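# Wondar clear desk boxes: frequently asked questions

Applies to the open-top acrylic box and the clear plastic parts supplied with it. For the lidded version, see the separate Rorville sheet.

## Contents and fit

**What is the box intended to hold?**
Pens, highlighters, markers and other light desk items. It is not rated for liquids, food or anything with a sharp unprotected edge.

**Will full-length highlighters fit?**
Yes, lying flat. Pens of standard length can be laid side by side or crossed. Do not stand them upright, as the box is open and a tall pen will lean on the wall and work its way out.

**How much weight can it take?**
600 grams, spread over the base. The walls are not load-bearing. Lift the box from underneath when it is full.

**Can I stack two open boxes?**
No. The rims do not lock together. Stacking requires the Brekness tray insert, order code 804.

## Small clear parts

**How do I tell the small parts apart?**
By outline. The connector has two rings joined by a narrow bridge. Check the part against a dark surface before fitting. Clear plastic is difficult to read on a white table, and the holes show up better with something black behind them.

**Which way do I hold a connector?**
Between finger and thumb, by the edges. Do not bend the bridge to test it. Gloves with a dotted grip surface make small glossy parts easier to hold and keep fingerprints off the plastic.
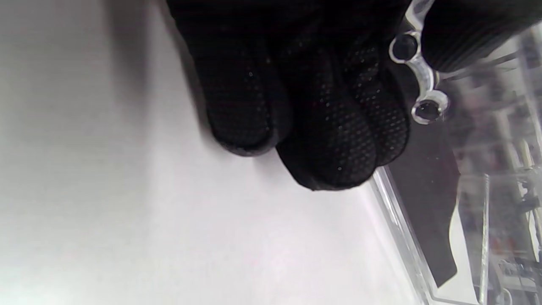
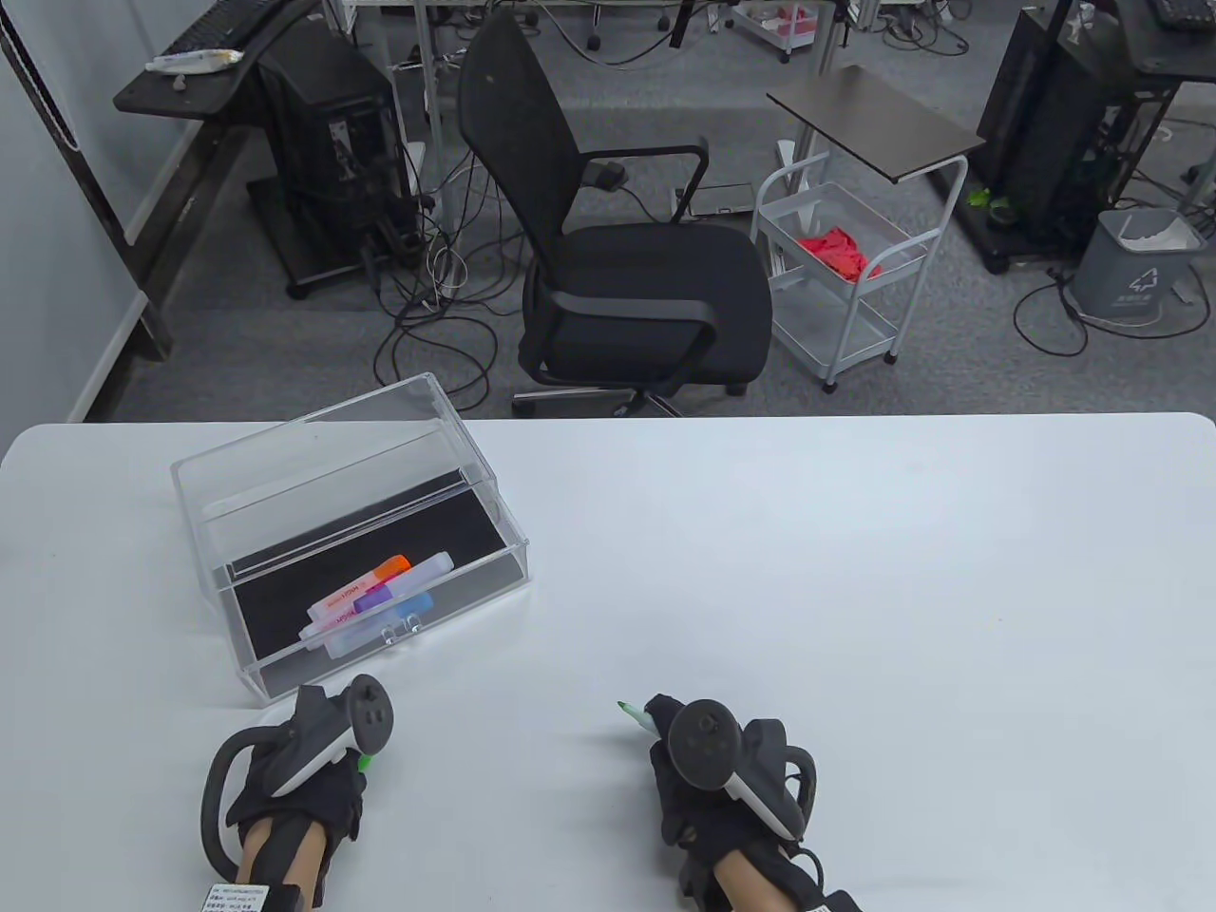 *First picture: clear two-ring part held in a gloved hand. Second picture: open acrylic box with highlighters, on a white tabletop.*

**I have dropped a part on carpet. How do I find it?**
Switch on a desk lamp, lay it close to the floor and look for the reflection along the edges of the rings. Do not vacuum until the part has been found. Move chairs by lifting them; a caster will crack a connector.

**Are replacement parts available?**
Yes, in bags of six. Parts from the older Awan series have a smaller hole and do not fit.

## Use and care

**Which way should highlighters lie?**
Flat, with caps fully closed. Put the colors used most often toward the front. If a pen will not lie flat, remove the others and start again with the longest one against the wall.

**How do I clean the acrylic?**
Lukewarm water, a drop of dish soap and a soft cloth. Dry at once to avoid spots. Do not use window cleaner, alcohol or paper towels. All three leave fine marks that cannot be polished out at home.

**Highlighter ink has stained the base. Can it be removed?**
Fresh ink usually comes off with soapy water. Allow about 2 minutes before wiping. Old ink on a dark lining is rarely visible and can be left.

**Can the box go in the dishwasher?**
No. The heat warps the walls.

**Why does my box slide on the table?**
The base is smooth. Dust under it makes this worse. Wipe the tabletop and the underside, then press the box down evenly. If it still moves, fit self-adhesive pads at the corners (not supplied).

**Does direct sunlight damage it?**
Over several summers the walls may yellow slightly. This is not covered by the warranty.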